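4. Household departure after the wind warning

4.1 Setting and sample

The storm that reached the Flernach coast on February 14, 2019 was forecast well ahead, and the first public warning went out on the previous evening. The warning asked people in the outer streets of the town to be ready to leave and to expect gusts strong enough to lift roof tiles. The order to leave came the next morning. By then the wind had already brought down trees on the road to Umasari, and the bus service on that route had stopped.

The survey was carried out in June of the same year, by post and on the doorstep. Forms were sent to every address inside the warned area. In total, 3,053 households returned a form that could be used. Forms were set aside if the household had been away from the area when the order was given, or if the answers on timing were left blank. Where a household had sent in two forms, we kept the one filled in by the older adult. This rule was set before the forms were opened.

Doorstep interviews were held with 100 households drawn from those that had agreed to be contacted again. They were carried out by Damilola Chukwu and Iulian Stanciu, who each worked on one side of the harbour. The interviews followed the order of the form but left room for people to tell the story of the morning in their own way. Notes were typed up on the same day and read by a second member of the team.

4.2 What counts as departure

Earlier work has used the moment of leaving in different ways. Some studies take it as the time when the last person steps out of the home, others as the time when the vehicle leaves the street. The gap between the two can be long in bad weather. In Flernach, people spoke of sitting in a parked car while someone went back for a dog, a phone charger or a neighbour. We use the later of the two moments. For people who left on foot, departure is the time at which they passed the end of their own street.

We split the time between hearing the order and departure into three parts. The first is deciding, which runs until someone in the home says or does something that shows the household means to go. The second is getting ready, which covers packing, dressing, finding people and finding things. The third is closing up, which covers shutters, gas, lights and locks. The parts overlap in practice – one adult may be at the shutters while another is still unsure about leaving at all – and the form let people say so. Where parts overlapped, the shared time was given to the earlier one.

This split follows the scheme used in the Marinescu trial, with one change. In that scheme, finding keys and papers was placed under closing up. Our interviews gave good grounds for moving it. People did not look for keys as the last thing before going out. They looked early, often before they had begun to pack, and several said they could not settle to anything else until the keys were in a pocket.

4.3 Deciding

The deciding stage varied more than the others. Households that had talked about the warning the evening before moved through it quickly. Those that had not talked about it tended to wait for a second source, most often a relative by telephone or the sight of a neighbour loading a car. This agrees with what is known from flood and bush fire studies, where people look for a second sign before they act on the first.

Past storms mattered, though not always in the same direction. Older residents remembered a gale that had taken the roof off the fish market, and some took this as a reason to go early. Others had sat through the same gale at home without harm and took it as a reason to stay. One man in the harbour streets told us that his house had stood up to worse and that he left only when his daughter came to the door. His form gave a short deciding stage, as he counted it from her arrival. We have left such cases as they were reported and come back to them in section 5.

People who rented their homes left sooner than people who owned them. The difference was smaller once we took account of children in the home, but it did not go away. Florin Vasiliu, who coded this part of the interviews, noted that owners spoke at length about what might happen to the building while they were out of it. Tenants spoke more about where they would sleep.

4.4 Getting ready

Getting ready was the longest stage for most households. The form asked what had been taken and what had held things up, each as an open question. Clothing, medicines, papers, telephones and food for small children were all commonly named as things taken. The answers on delay were different. Here people wrote about small things that had been put down somewhere and could not be found: keys, glasses, a bank card, the lead for the dog.

Keys were raised more than any other single item in the interviews (Figure 2). Car keys were the usual trouble, but house keys and the key to a shed or a boat also came up. Of the interviewed households, 19 said that at least one key had to be searched for after the order was heard. Most of these households had more than one driver. The power was off in part of the town by then, and people in rooms with the shutters closed were searching by torchlight.

Homes with a fixed place for keys had less to say about this stage. A hook, a bowl, a drawer or a shelf all seem to have served. What the place was made very little difference in the notes, so long as everyone in the home used it. 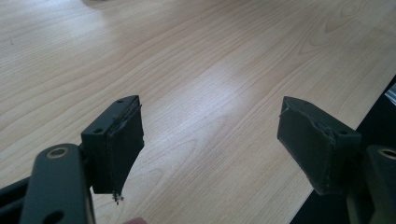
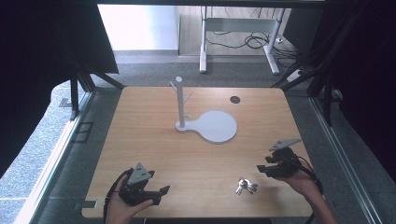

Figure 2. First image: light wooden tabletop. Second image: white key-holder stand and a ring of silver keys on a light wooden table.

4.5 Closing up

Closing up was short in flats and long in houses with outbuildings. Shutters took most of the time. Many houses in the outer streets have the older kind, which are fastened from outside with a bar, and these were hard to manage once the wind had got up. Several people told us they gave up on the windward side of the house and fastened only what they could reach safely.

Gas and water were less of a concern than we had expected. The warning text asked people to turn off the gas at the meter, but the interviews suggest that few did so. Some did not know where the tap was, and others thought they would be back by nightfall. The form did not ask about this directly, and the point should be treated with care.

Closing up also included visits to other people's homes. It was common for one household to hold a spare key for another, and to be asked by telephone to check a window or fetch a cat. We counted this time as part of the stage when it came before departure. It added a good deal to the total for a small number of households, nearly all of them in the streets behind the church, where families have lived side by side for a long time.

4.6 Limits of the data

The survey was held some months after the storm. Times given from memory are likely to be rounded, and people may have smoothed over a muddled morning when they wrote it down. We checked the reported times against telephone records for those interviewed households that were willing to share them. The order of events was mostly right. The length of the getting-ready stage was more often understated than overstated.

Households that stayed put are under-represented. The form was headed with a question about leaving, and some people who had not left may have taken it that the rest was not meant for them. Onni Valtonen made a second round of calls in the outer streets to correct for this, with limited success. Second homes are missing altogether, as their owners were away in winter.

The stage times used in the Pamusard model in section 5 are taken from the full set of forms. The interview notes were used only to decide how the stages should be drawn up, and to settle cases where a written answer could be read in two ways. Emanuel Pascu and Florin Vasiliu read these cases separately and then met to agree on them. Where they could not agree, the time was split evenly between the two stages in question.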